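리반스, 의류 정리·보관 작업 기준 개정판 공개… 니트 하의 밑단 처리 항목 신설

2022년 7월 10일

가정용 수납 및 의류 관리 서비스 업체 리반스(Livance)는 의류 정리·보관 작업 기준의 개정판을 공개하고, 자사 방문 정리 서비스와 위탁 보관 서비스에 동시 적용한다고 밝혔다. 개정판은 니트 소재 하의, 특히 밑단에 고무줄이 들어간 운동복 바지의 접기와 적재 방법을 별도 항목으로 분리하였다. 종전 기준에서는 해당 품목이 일반 면바지와 같은 항목에 포함되어 있었다.

개정 작업은 올해 1월에 시작되었다. 리반스는 위탁 보관 품목 가운데 하의류 2450점을 대상으로 접힘 상태, 적재 높이, 출고 시 재작업 여부를 기록하였으며, 이 중 1096점이 밑단 또는 허리에 고무줄이 있는 니트 하의로 분류되었다. 재작업이 필요한 것으로 기록된 니트 하의는 366점이었다. 재작업 사유로는 밑단 뭉침에 의한 적재면 기울어짐이 가장 많았고, 허리 고무줄의 말림과 다리 부분의 좌우 길이 어긋남이 뒤를 이었다.

고무줄 밑단은 원단을 당겨 주름을 형성하는 구조로, 같은 바지의 다리 부분과 비교하여 두께가 크고 폭이 좁다. 바지를 길이 방향으로 반으로 접은 뒤 밑단을 허리선에 맞추면 두꺼운 부분이 한쪽 끝에 집중된다. 이 상태로 여러 벌을 같은 방향으로 쌓을 경우 적재면이 한쪽으로 기울고, 상단의 의류가 앞으로 밀려 나온다. 서랍에 세워서 수납하는 경우에도 밑단이 있는 쪽이 벌어져 인접한 의류의 접힘선을 누르게 된다.

개정 기준은 밑단을 먼저 정돈한 후 본체를 접도록 순서를 변경하였다. 작업자는 바지를 평평한 작업면에 놓고 밑단의 주름 부분을 잡아 봉제선이 안쪽에 오도록 위치를 맞춘다. 이때 고무줄을 강제로 늘여 펴지 않는다. 이어서 다리 두 쪽을 겹치고, 밑단이 허리선에 닿기 전 위치에서 멈추도록 접어 두꺼운 부분이 접힌 면의 안쪽에 들어가게 한다. 마지막으로 허리 쪽을 덮어 직사각형 형태를 만든다.

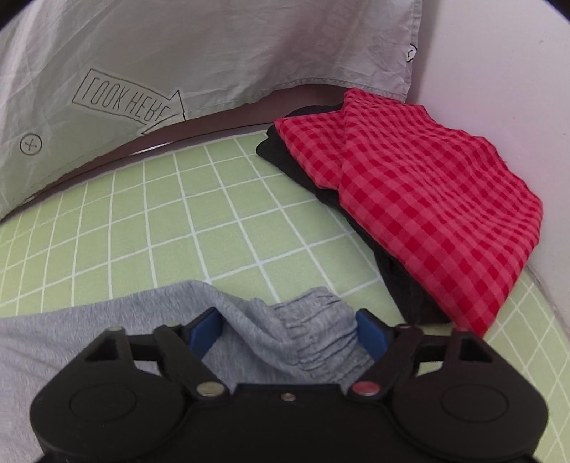
개정안의 시범 적용에 참여한 쑤디아(Sudia)는 밑단부터 맞추는 순서가 처음에는 번거롭게 느껴졌으나, 서랍에 세워 넣었을 때 옷이 벌어지는 현상이 줄어 이후에도 같은 순서를 유지하고 있다고 전했다. 다만 기모 안감이 있는 겨울용 바지는 같은 방법으로 접어도 부피가 커서 별도의 칸이 필요하다는 의견을 덧붙였다.

리반스는 이 의견을 반영하여 기모 하의를 적재 대상에서 제외하고, 수납함 한 칸에 한 줄로 세워 보관하도록 규정하였다. 기모가 없는 니트 하의는 수평 적재가 가능하나 한 단에 최대 7벌로 제한된다. 수평 적재 시에는 한 벌마다 접힌 면의 방향을 번갈아 놓아 높이 차이를 분산한다. 적재가 끝난 뒤에는 상단을 손바닥으로 가볍게 눌러 기울어짐을 확인하고, 기울어진 경우 해당 단 전체를 풀어 다시 쌓는다.

작업면에 관한 규정도 보완되었다. 격자선이 인쇄된 매트를 사용할 수 있도록 하였으며, 이 경우 접힌 의류의 긴 변을 격자선과 나란히 놓아 폭을 맞춘다. 격자 매트를 사용하지 않을 때에는 같은 품목의 첫 번째 의류를 기준물로 두고 나머지를 그 폭에 맞춘다. 매트 표면에 보풀이나 먼지가 남아 있으면 니트 원단에 옮겨 붙을 수 있으므로 품목이 바뀔 때마다 표면을 닦는다. 밝은색과 어두운색 의류를 이어서 작업하는 경우에는 밝은색을 먼저 처리한다.

보관 전 점검 항목은 다음과 같이 정리되었다.

- 밑단 및 허리 고무줄의 탄력 저하, 봉제선 터짐 여부
- 허리끈의 이탈 여부. 끈은 묶지 않고 허리 안쪽으로 넣는다.
- 주머니 내부의 잔여물
- 무릎과 엉덩이 부위의 보풀. 제거 작업은 접기 전에 완료한다.
- 원단의 건조 상태. 주름이 모인 밑단 안쪽까지 손으로 확인한다.

마지막 항목은 이번 개정에서 추가되었다. 고무줄 밑단은 원단이 겹쳐 있어 다리 부분보다 마르는 속도가 느리다. 다리 부분만 확인하고 입고할 경우 보관함 내부에 습기가 남을 수 있다. 밑단 안쪽에 습기가 확인된 의류는 접지 않고 건조 구역으로 되돌린다.

보관함은 기존에 사용하던 잘렌(Jallen) 규격함을 유지한다. 잘렌 규격함은 전면 개방형과 상부 개방형 두 가지로 운용되며, 니트 하의를 세워서 보관할 때에는 상부 개방형을, 수평으로 적재할 때에는 전면 개방형을 사용한다. 빈 공간이 남는 경우 칸막이를 이동하여 폭을 줄이고, 의류를 눌러 넣어 칸을 채우지 않는다. 함의 전면에는 품목, 계절 구분, 입고일을 기재한 표를 부착한다.

개정 기준은 신규 입고분부터 적용된다. 이미 보관 중인 품목은 고객의 출고 요청이 있을 때 새 기준에 따라 다시 접어 발송하며, 이에 따른 추가 요금은 없다. 방문 정리 서비스의 경우 고객이 기존 접기 방식의 유지를 요청하면 해당 방식을 우선한다. 계절 전환기의 대량 정리 작업에서도 같은 원칙이 적용된다.

리반스는 후속 작업으로 상의류의 소매 고무줄 및 모자 부분에 대한 기준을 검토하고 있다. 모자가 달린 니트 상의는 모자를 등판 위에 펼쳐 접는 방식과 몸판 안쪽으로 넣는 방식을 비교 중이며, 적용 시기는 확정되지 않았다. 개정판 전문은 리반스 고객 안내 페이지에서 열람할 수 있고, 서비스 이용 고객에게는 인쇄본이 요청 시 제공된다.

관련 보도자료
리반스, 위탁 보관 입고 절차 변경 안내
잘렌 규격함 칸막이 교체 및 반납 방법
동(Đồng) 침구 보관 서비스 이용 지역 확대
니트류 보풀 제거 작업 기준 요약
겨울 의류 입고 전 건조 점검표 배포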